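The save files in Utum stopped loading after I moved the parser to Fernum 2. Any game saved before the player enters room 94 restores fine. Anything saved after that dies with error 3041, and the transcript ends at the prompt.

I rebuilt from a clean folder with no extensions and got the same result. Then I cut the game down to 9 rooms, renumbered them, and the error went away. That points at the object table, which Fernum now writes out in a different order.

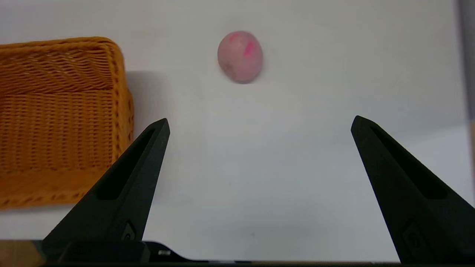 A reader going by Carrasco wrote in to say the order is fine and the fault is in the undo buffer: it gets saved along with the table, and the old loader reads past the end of it. Turning undo off before saving should be enough to test this.

I tried it last night. With undo off, the save from room 94 loads and the inventory is intact. Timers are still wrong. The lamp daemon restarts at its full count, so a restored player gets free light.
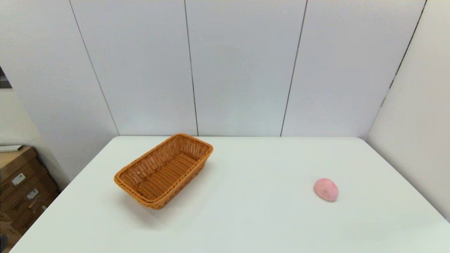 Can old saves be converted? The Biltstead tool will do it if you strip the undo block first and leave the header alone.

I have put the stripped loader in the May build. The lamp is next. I suspect the daemon list is rebuilt before the variables are read back in, but I have only looked at the first half of that routine.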